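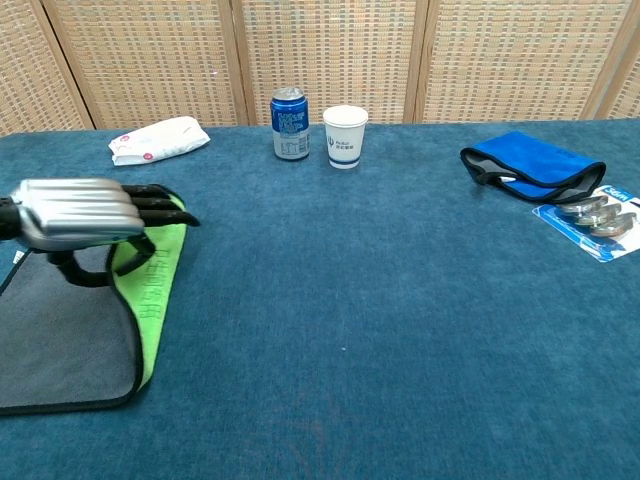
How should a two-sided microfiber towel be folded before it goes back on the shelf? Fold it in half lengthwise and then in thirds, with the stitched border squared at each fold and the same face outward on every towel in the stack.

3.2 Towel handling and surface items

The folding trials used two-sided towels in which the faces differ in color. Figure 1 shows one of them, dark gray on one side and lime green on the other, with a thin black stitched border. It lies folded on the blue table covering used for the tabletop tasks. A white plastic-wrapped packet, a beverage can and a paper cup stand or lie along the back of the table, and a blue zippered pouch is at the right.

Figure 1. Folded two-color towel at the lower left of the covered table, with small household items.

Color contrast between faces was treated as a property of the material. A fold that is out of line exposes a strip of the opposite face, and the width of that strip can be measured with a ruler. Single-color towels give no such cue, and alignment had to be judged from the border alone. Dantas and Rosales scored both types independently using the Brindik fold scale, which assigns one value to edge alignment and a second to flatness.

Of 1,187 folds recorded, 428 were made with two-sided towels. Each towel was laundered before first use and replaced after 30 folds, the point at which creasing began to affect the flatness score in the pilot work. Folds with a bunched corner were kept in the data and marked.

The low pile of the table covering held the towels in place during the second fold. On the bare laminate used in the Haque pilot, the lower layer tended to slide, and the border drifted out of square before the final turn. Results from the two surfaces are therefore reported separately in Section 4.

Small items were left at the back of the table during folding to keep the working area comparable with an ordinary household table. Their positions were not scored. Trials in which a towel touched one of them were repeated from the first fold.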